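Toy libraries: deposit or no deposit?
Posted in Parents and Neighbours, October, by Kamlesh Bajpai

We run a small toy library in Drotley, open on Saturdays no longer, but two evenings a month. At present we have 153 members and we ask 15 pounds deposit from each family. I would like to stop it. My feeling is that the families who need us most are the ones who cannot leave this money with us — and they will not tell us so, they simply do not come back.
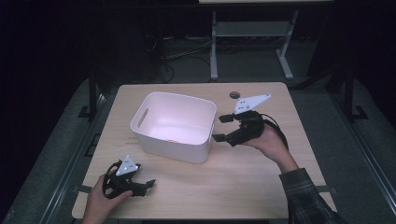

White bin on the table, open.

The soft toys are the cheapest part of our stock and also the most borrowed. If one is lost, I do not mind very much. The wooden puzzles are another matter, because one missing piece spoils the whole thing.

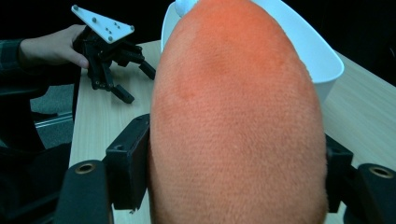
Naciri thinks you should keep the deposit but make it smaller. We dropped ours completely and in six months we lost more puzzles than in the years before.

jorkia_mum wrote:
I disagree with this. People lose pieces with or without a deposit. A reminder by text message helped us much more.

Kamlesh Bajpai wrote:
Thank you both. The reminder I can try at once. About a smaller deposit I am not so sure — it is still a form to fill in and money to keep safe.
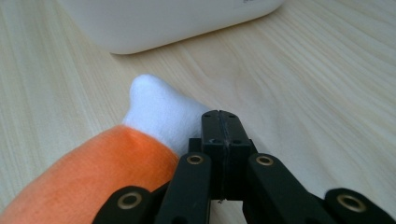 Also I must think what to do with the deposits we already hold. Some families moved away and left no address. Has anyone had this problem?

womness wrote:
Yes. We wrote to everyone and waited until spring before we touched it.

Contact the moderators | Copyright Drotley Forum | Back to top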